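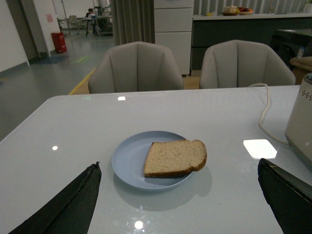 Soledad Villalobos reckons we have the question the wrong way round. She wrote in the margin of my last entry that asking whether a machine can make breakfast is far too big, and that we ought to ask whether it can pick up one slice of bread and leave it looking like a slice of bread. I grumbled a bit when I read it, then went and put the kettle on, and by the time I came back I'd come round to her way of thinking. So this entry is about bread, and I apologise in advance to anyone who opened the notebook hoping for the dishwasher results (they're coming, I promise, once Okari sends the hinge drawings).

September, a little after 2 in the afternoon. Bread on the pale blue plate, plate on the white table, two-finger gripper, wrist camera running. Same loaf as the morning.

The trouble with a slice lying flat is that there's so little of it to get hold of. A person slides a fingernail under the crust, or pinches the edge and lets it flop, and never gives it a thought. Our fingers are stiff, so coming straight down you either squash the crumb or close on air. Coming in low from the side is better, but then you meet the rim of the plate. It's a shallow rim, thank goodness, and I would still happily have done without it.

Tally for the week, all on bread: 169 tries, 91 lifts where the slice came up in one piece and stayed up long enough to be carried over to the toaster. Of the rest, 14 tore at the crust and the others were plain misses or the plate going for a wander. I'm rather pleased with that! Last month at Torkenport we'd have been glad of a third.

What seems to help:
Slowing right down for the last bit of the approach. I had it too quick for days and was too stubborn to change it.
Bread from the day before. Fresh is lovely to eat and hopeless to grip.
Pushing the slice gently against the far rim first, so the near edge lifts a touch. That was Soledad's idea and she should get the credit for it.

What doesn't: the shiny tabletop. The ceiling lights come back up off it in bright patches, and the Vosham depth code takes against them. I tried a tea towel under the plate, but it bunched up and made a whole new problem. A matte mat is on the list.

Also on the list is the white cord. It lies across the table where the arm would like to swing, and for now I've told the planner to treat that whole strip as a wall, which costs us some reach. I'd like to do it properly and have the thing recognised as a cord, but I've been saying so since the Salcedo build and here we are.

As for whether machines can do the chores yet, my answer today is that this one can do a small piece of one, slowly, with me standing close by. My neighbour asked me over the fence when she could have one to do her ironing and I told her to hang on to the iron.

Next: 6 slices of the seeded loaf, same settings, then try it with the plate turned and shifted nearer the edge. Soledad, if you're in before me, the older bread is in the paper bag, please don't eat it.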